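Laboratory and Workshop Automation Forum
Bench Chores and Unattended Handling

2,560 views
18 replies
Share 6

Clearing and loading the bench: is a single arm ready for it?

Eliseo_Ochoa wrote:

Members will recall that this section was asked in September to collect opinions on whether a single arm can take over the small chores of a shared bench. I refer to moving bottles, clearing the top of an instrument before it is opened, and returning containers to their tray. Our site at Pluvatthorpe is preparing a request for equipment, and I would like the views of this forum before the request is submitted.

The layout under review is modeled in simulation. The work consists of two amber bottles with blue caps, one on the instrument and one on the tray, with the arm placed behind the instrument. 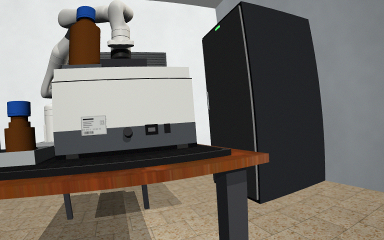

Page last changed: September, 4:40 p.m.

My own position is that the arm can do this work now, provided that the bench is kept in a fixed arrangement. The bottle has a regular shape and a firm cap. The reach from behind the instrument is acceptable. We ran the transfer 995 times in the model under varied starting positions, and 684 of those runs met our standard for placement. I consider that a fair beginning for a first configuration.

14 people found this useful

L_Clegg wrote:

I thank Mr. Ochoa for the figures, but I cannot agree with the conclusion. A technician who set a bottle down correctly 684 times in 995 would not be permitted to continue. The standard for chores should be the standard we apply to staff, and a bottle of reagent on its side is an incident report in any building I have worked in.

I would also ask what "a fixed arrangement" means on a shared bench. At Skudano we asked users to return every container to its marked place. Compliance lasted until the first busy afternoon.

22 people found this useful

Rutkowska_E wrote:

I would separate two questions that are being treated as one. The first is whether the arm can grasp and carry a bottle. The second is whether it can decide that the bottle needs to be carried. On the first question I side with Mr. Ochoa. On the second I have seen very little that would persuade our safety office.

A bottle left on a lid is a good test case. Any member of staff would understand that it must come off before the lid is raised. The arm will remove it only if that step has been written into the procedure, or if the system has some reliable means of checking the lid first.

9 people found this useful

Eliseo_Ochoa wrote:

Dr. Rutkowska's distinction is accepted. The check of the lid is written into our procedure as a required step. I should add that the placement of the arm remains open to revision. From the rear it must pass the instrument and any tall item standing on top, and the planned path changes a good deal with the height of the bottle.
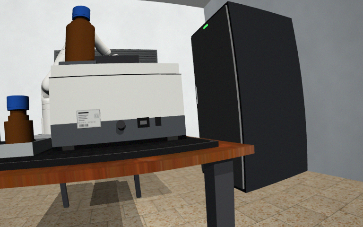 The alternative is to mount the arm at the side and accept a longer reach to the tray. Clarneo has offered us a bracket for that purpose. I would be glad to hear from anyone who has used a side mount for bottles of this general type.

5 people found this useful

VPaiva wrote:

We used a side mount at the Mendoza workshop for parts bins, not bottles. It gave us a simpler path and a larger loss of floor space, and the operators disliked walking past it. We returned to the rear position after one budget year.

On the wider subject, I believe Ms. Clegg is too strict. Household machines wash dishes imperfectly and we still own them. The proper comparison is the cost of a failure – a dropped bin is a nuisance, and we budgeted for it.

11 people found this useful

L_Clegg wrote:

A dropped bin does not require the room to be cleared. I maintain my objection for liquids and withdraw it for dry goods.

17 people found this useful

E_Villasenor (moderator) wrote:

Members are reminded to keep to the subject of bench and shop-floor chores. Posts concerning kitchen appliances will be moved to the household section.

Mr. Ochoa, please state whether the runs that fell short were drops, collisions or poor placement. The total alone does not allow the others to answer you.

3 people found this useful

Eliseo_Ochoa wrote:

Most were poor placement. I will post the breakdown when the side-mount runs are complete, and the request will be held until then.

6 people found this useful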